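Thread: Sheets pilling after a few months, fabric or washing?
Board: Laundry and Textiles

drosta_wash
Bought a Drosta cotton-poly sheet in March. It now pills across the middle third. Washed weekly at 150 F with towels, tumble dried on high. Is this the fabric or my routine?

selvage30
Both. Short-staple cotton sheds fiber ends, and polyester anchors them so the pills don't fall off. Towels supply the abrasion. Wash sheets alone.

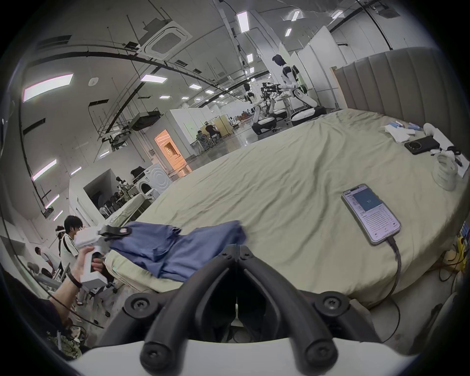 Thread count won't settle it either. A 400 count made with multi-ply yarn can pill faster than a plain percale with a lower number. Mine is a Greken percale, the pale green one, and it wrinkles like that every time because I don't iron it. Wrinkling says nothing about wear. Check the fiber length on the package, if it's printed.

nindodby_tom
Disagree on the towels. Heat does more damage than abrasion. I dropped the dryer to low and kept mixed loads, and pilling stopped on 2 sets.

selvage30
Did you change detergent in the same period?

nindodby_tom
Yes, powder to liquid.

selvage30
Then you changed two variables.

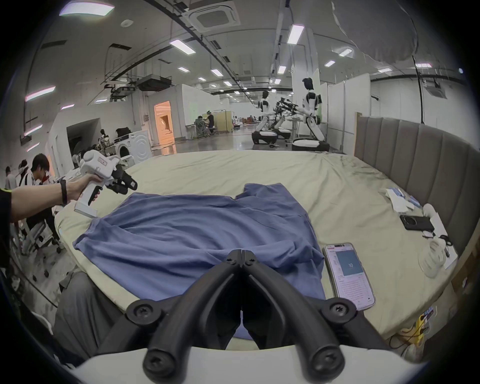
Blue T-shirt on the same sheet.

drosta_wash
Does clothing on the bed matter? I fold everything there.

selvage30
Not much. Knit jersey is soft and the contact time is short. Sleeping on it is the real load, which fits your middle third.

mapplebeck_mill
Former finishing tech. Settings I'd use for a cotton-poly blend:

1. Wash at 105 F, sheets only, drum no more than two-thirds full.

2. Turn knits inside out and run them separately on the short cycle.

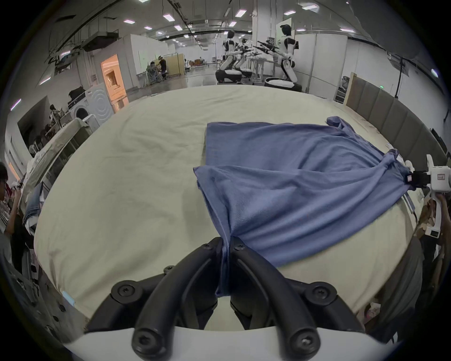 3. Dry on low for 30 minutes, then line dry.

4. Shave existing pills once, with the sheet pulled tight. Repeated shaving thins the cloth.

nindodby_tom
105 F won't do much for dust mites. I'd stay hot and accept the pills.

mapplebeck_mill
Fair if you have allergies. Buy all-cotton percale in that case and keep the blend for the guest room.

drosta_wash
No allergies. Trying 1 and 3 from Monday, same detergent.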